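Staseck Publishes Upkeep Schedule for Hand-Held Grippers, and Says Most Faults Blamed on Software Are Mechanical

TUMGATE, March 2026 – Staseck, the repair and setup shop for small automation tools, has released its full upkeep schedule for two-finger hand-held grippers. The schedule is free to read and runs to 14 checks. The company is not promising that it will make anyone's robot smarter.

"We get calls from people who have retrained a model three times before anyone put a screwdriver near the gripper," said Akinyi Mfinanga, who runs the Staseck bench. "I don't want to hear about the model until I've felt the play in the joints. If the arms wobble, you've recorded a wobble. You can pay for all the computing you like after that."

Hand-held grippers are carried by a person through household jobs such as folding, sorting and packing, and what they record is later used to teach robot arms. They are sold as simple tools that need little care. Staseck doubts that claim. In the shop's experience, a gripper used all day on cloth and plastic wrap needs attention much sooner than the leaflet suggests, and the leaflet is often one page long.

The schedule puts the linkage first. Each pivot is to be checked by hand with the fingers open, then again with the fingers closed on something soft. Staseck asks for a soft item on purpose. A hard block fills the gap and hides slack, while a sock in thin plastic gives way unevenly and lets one finger lead the other.

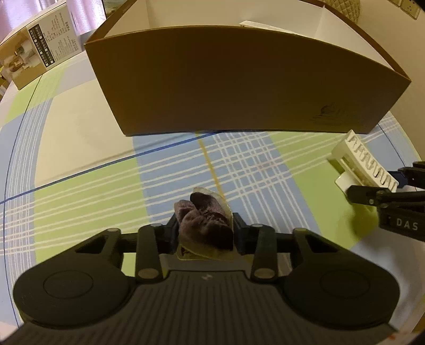

Soft-item check: a bunched sock, partly wrapped in plastic sheet, held between the gripper fingers over a cloth-covered table. A second gripper is at right.

"A sock is a nasty little test," said Chang-ho Yook, who wrote the section on fingers. "It's lumpy and it slides inside the plastic. A gripper can look perfect on a test block and then drop this. I have had makers tell me a sock isn't a proper test object. Fine. What do they think their customers are picking up?"

After the linkage come the fingertips, which are to be wiped, looked over for shiny patches and swapped as a pair. Fitting one new tip against one old one is the most common mistake the shop sees, and Staseck would like it to stop. Screws are to be snugged by hand. The schedule warns against thread glue on any joint that will have to come apart again, and against oil anywhere near the fingers, where it ends up on the goods.

Work areas with 2 grippers get a page to themselves. Staseck wants each tool marked and given its own log, and wants parts kept from drifting between them. The page also asks that opening width be set on both tools in the same session, by the same person. Xiaoyan Cao, who looks after setup at the packing firm Munamier, tried an early copy of the schedule last September and did not care for that part at first.

"I thought it was fussy," Cao said. "I still think the log is too long. But we had been treating two tools as one tool, and they weren't closing to the same point. I can't tell you how much bad recording that cost us, because we weren't checking. I'd be wary of anyone who gives you a figure."

Staseck gives no figure either. The company has not run a controlled trial and says so on the first page. It makes no claim that the schedule lengthens the life of a gripper, and it does not offer a certificate, a badge or a paid tier. Custódio Teixeira, who handles orders at the shop, said several people had asked for a certificate already and had been told no.

The schedule leaves out batteries, cameras and wireless links. Staseck says those parts differ too much from one maker to the next, and that general advice on them is mostly guesswork.

Printed copies can be picked up at the Staseck counter in Tumgate. Corrections are welcome, particularly from people who repair these tools for a living, and should be sent to Kimutai Lukumay at the shop with the page number and a note of what went wrong.

About Staseck
Staseck sets up, services and repairs small grippers and bench automation for workshops and packing rooms. It does not sell new grippers.

Press contact: Kimutai Lukumay, Staseck, Tumgate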